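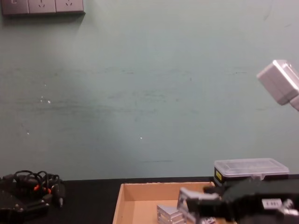 How should machined aluminium blocks be kept between the bench and the stores?

In open cardboard trays with low walls, one block to a tray, until the part has been checked and entered in the stores book.

The question came up again at Girngate after the bench tops were cleared for the stocktake. The points below apply to all benches from February 26, 2020 and replace the sheet pinned up by Kazimír Říha last April.

Trays. Use the plain tan ones. The wall must be lower than the part is long, so that a block can be lifted out without tipping the tray. Korkby supplies them flat in bundles of 20. Fold the short sides first, then the long sides, and press the corners home. Do not tape the base. Tape lifts at the edges, picks up swarf and marks the lower face of the block.

Position. Set the tray near the middle of the bench with a clear margin on every side. Black tops show filings and dust poorly, so wipe the surface before the tray goes down and again when it is taken away.

Blocks. Stepped and slotted parts go in on their broadest flat face. Ridges hold cutting fluid. Blot them with a lint-free cloth and leave the part to stand before it is wrapped. Two blocks in one tray will knock together, and a dent on a stepped edge is enough for the part to be turned down at inspection. Last year's count was 2436 blocks booked in, more than 40 of them with edge damage.

Labels. The card goes on the outside of the left wall of the tray. Write the part number in pencil. Ink from the Rirkura pens has come off on damp fingers and then on to the metal.

Walls and sockets. Scuff marks behind the benches come mostly from trays and boxes being pushed back too far. Leave a hand's width. Keep loose cardboard away from the sockets.

Worn trays. A tray with a soft corner goes in the paper bin and is not to be refolded. Stock stands at 3000, kept flat on the second shelf in the Zakaria store.

Corrections to part numbers go to Amos Blackwood, in writing, with the old number and the new one on the same line.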